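Chapter 4
What the White Wall Proves: Perception, Lightness and the Limits of Self-Report
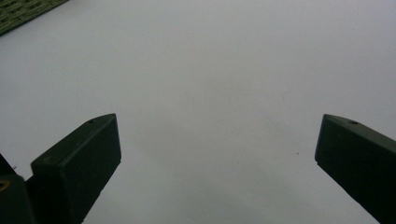 Figure 4.1 A pale gray-white surface with gradual changes in lightness.

Ask people what color the walls of their kitchen are and most will say "white" without a pause. Ask them at what time of day, and under which bulb, and the answer gets slower. A white wall sends very different light to the eye at noon and at dusk, yet we go on calling it white. Psychologists call this lightness constancy, and textbooks have long treated it as one of the settled facts of the field.

This chapter takes a less trusting view. The effect is real enough, and you can check it at home with a sheet of paper and a lamp. What deserves doubt is the pile of claims that has been built on top of it: that gray rooms make workers careful, that cool white makes patients calm, that a certain shade of cream will sell more bread. Claims like these travel well. They sound scientific, they are cheap to act on, and the people who repeat them have seldom read the study.

Consider the Pevora office study, which still turns up in design magazines. Staff at a mid-sized insurance firm were moved from beige rooms into pale gray ones, and after 10 weeks they reported feeling "more focused." The firm was pleased. So was Grarov, the paint supplier that had paid for the work. But the new rooms also had larger windows and new chairs, and the staff had been told in advance what the color was supposed to do. There was no group that got the chairs and kept the beige. What was measured, then? Possibly color. Possibly chairs, or good manners toward the boss.

When Nesrin Coşkun went back over the records, she found that 100 employees had been asked to take part and only 18 had filled in both surveys. The published report gives the average score and leaves the rest to a footnote. Her own conclusion was blunt: "I can't tell you that gray does nothing. I can tell you this study wouldn't know."

That sentence is worth keeping in mind as you read. A weak study does not show that an effect is missing – it shows very little in either direction, and students who have just learned to spot bad designs often forget this. Doubt can be as lazy as belief.

The first half of the chapter deals with what can be measured with some confidence: how much light a surface reflects, how viewers match one gray to another, and how a nearby shadow changes that match. Section 4.2 covers the matching task used by Châu Phan, whose 14 viewers each repeated every trial on a second day. It is a small sample, and we will ask what it can and can't support.

The second half turns to mood and behavior, where the ground is softer. Section 4.5 compares the Pevora report with the Cenden hospital trial, a better design with a duller result. You may find the duller result harder to remember a week from now. Make a note of it anyway.

Before You Read
Write down one belief you hold about color and mood. Note where you first heard it, and what evidence would make you drop it. You will need your answer for the exercise at the end of Section 4.6.

Key terms: lightness constancy, reflectance, matching task, demand effect, control group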